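Print | E-mail

4.2 Shutter delay and missed smiles

Pasley shot 98 portraits in June with the self-timer set to 4 seconds, long enough for most sitters to grow a smile and then lose it. Blinks were common. Rivera, who set the timer, blinked in all of his.

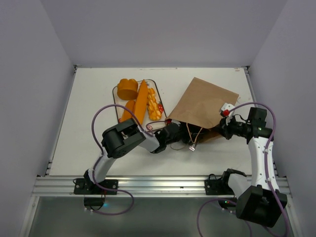
Figure 4. White work surface with two rail-mounted arms.

Burst mode rescued 18 of the portraits, at the price of 1,000 spare files that someone had to look through. The Bouazza sorting method was quicker than doing it by eye, though it did show a fondness for closed eyes.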